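Why is the sea blue (and why isn't it in a glass?)

Kids' science page, by Rasa Kazlauskienė

Fill a glass from the tap. Hold it up. No colour, right? Now think of the ocean. Blue. Sometimes green, sometimes grey, but mostly blue. Same stuff, plus salt. So what's going on?

First answer most people give: it's the sky. The sea is a big mirror. Bit true! Flat water does bounce the sky back at you, and on a grey day the sea looks grey too. But divers look around deep down, no sky to bounce, and it's still blue. So there's more to it.

Light is a mix

Sunlight looks white. It's really all the rainbow colours squashed together. You've seen them come apart in a rainbow, or on the back of a CD if your mum or dad still has one.

Water is fussy about colours. It soaks up red first. Then orange, then yellow. Blue gets the furthest. Some of that blue bumps around, turns back and comes up to your eyes. Blue sea!

But it takes a lot of water. A glassful only steals a teeny bit of red, way too little for you to notice. A swimming pool steals more. A whole ocean steals heaps.

How deep does light go?

By 200 metres it's very dim. At 400 metres you'd hardly see your hand. By 1,000 metres there's no sunlight left at all, and the only lights are ones the animals make themselves. Lots of deep sea creatures are red. Sounds silly, being bright red when you want to hide, but there's no red light down there to bounce off them so they look black. Sneaky.

Why is some sea green?

Tiny plant-like things called phytoplankton (say FIE-toe-plank-ton). Too small to see one by one. They're green inside, like leaves, and when there's millions of them the water goes green too. Fish food, basically. Rivers wash mud in as well, thats where the brown comes from.

Try it at home

You need a wide tray or tub, water, a torch and a spoonful of milk. Ask a grown-up first.

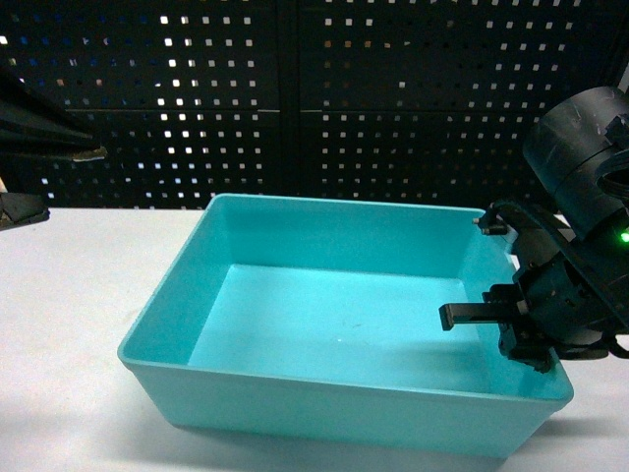
Pour in the water, a few centimetres is plenty. Stir in the milk, just a little, so it goes cloudy. Make the room dark. Shine the torch in from one end and look down from the top, then look from the far end back towards the torch. Is it a bit bluish near the torch? A bit yellow or orange at the far end? If not, add 3 more drops of milk and try agian.

That's the light bouncing off tiny bits of milk. Blue bounces more easily. It's the sky's trick, not quite the sea's one, but both are about colours getting sorted out.

Tip the milky water down the sink when you're done. Don't drink it, and wipe the floor!

Words to know

Absorb: to soak up.
Scatter: to bounce off in lots of directions.
Phytoplankton: tiny floating green things that live on sunlight.

Next page: why is the sea salty?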